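Back to guides
Collecting demonstrations for cloth tasks: a sceptic's walkthrough
Posted October 23, 2023 by Inês Tavares

Most guides to gathering robot demonstrations begin by telling you to gather more of them. I don't trust that advice, at least for cloth. Our first set for the bag task had 1,088 episodes in it and the policy trained on them was poor. The second set was far smaller and did better. I can't prove why, and I'd be wary of anyone who says they can, but these are the steps I would follow if I had to start again tomorrow.

Before you start
You need one arm you can drive by hand or with a leader, one camera that doesn't move, a plain table and a bag or similar piece of soft cloth. You also need a written task. Ours is: "Open the bag, put the ball inside, let go." Write down what counts as finished. Jaime Correia and I labelled the same batch separately and disagreed on 40 episodes, nearly all of them because we hadn't said whether a ball resting in the mouth of the bag was in or out.

Step 1. Fix what you can
Lock the camera and mark its feet with tape. Set the lights and leave them alone. Check the shadow of the arm at both ends of its reach. People will tell you the network learns to ignore shadows. Maybe it does, given enough data, but you are the one who has to provide it.

Step 2. Vary what you can't fix
Cloth never lands the same way twice, so don't pretend it does. Between episodes, pick the bag up, shake it and drop it. Don't smooth it out. If you arrange it neatly each time you are teaching the robot to work after you, and you won't be there.
Turn the bag through different angles and move the ball as well. Handles deserve their own attention, since a loop lying over the front panel is a different problem from one lying clear of it.

Step 3. Record the grasp slowly
Come in low, close on a single layer, lift, and pause before moving on. The pause feels like wasted time when you are driving. It gives you a clean point to cut the episode at later.

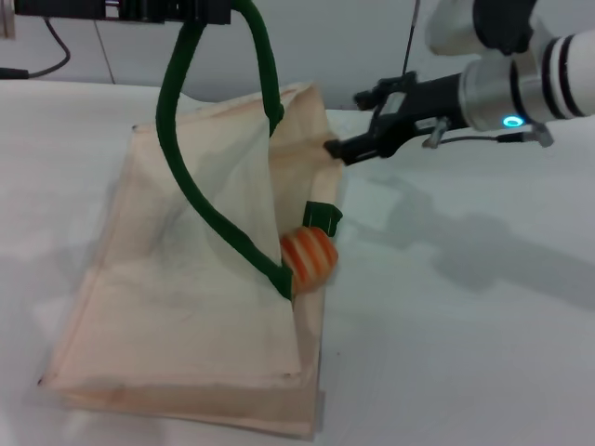
Watch for the double grab. With thin fabric the fingers will often take both layers, and the lift looks perfectly good until you try to get anything inside. Keep those episodes, but label them as failures. Our older habit was to delete them, on the theory that bad examples spoil the set. I never saw evidence for that theory, only confident people repeating it.

Step 4. Keep the recoveries
If you drop the cloth, carry on and pick it up again in the same episode. Nélida Benítez throws these out and I keep them, and we have both got usable results, so take your pick. Just don't mix the two rules in one set.

Step 5. Stop at 80 and look
Train on the first 80 episodes before recording any more. The result will be bad. What you want to know is how it is bad. Ours reached for the same patch of table wherever the bag was, so the starting positions were too alike. Another thousand of the same would have hidden that for weeks.

Step 6. Test with somebody else's hands
Have a person who didn't record the data lay out the test starts. Afonso Vieira did ours, and our success rate dropped at once. I'd believe his number over mine.

Notes
Take a break every 2 hours. Tired drivers cut corners, and the cut corners end up in the data.
Save the raw joint readings as well as the video. Disk is cheap.

Next guide: Labelling failures without losing your temper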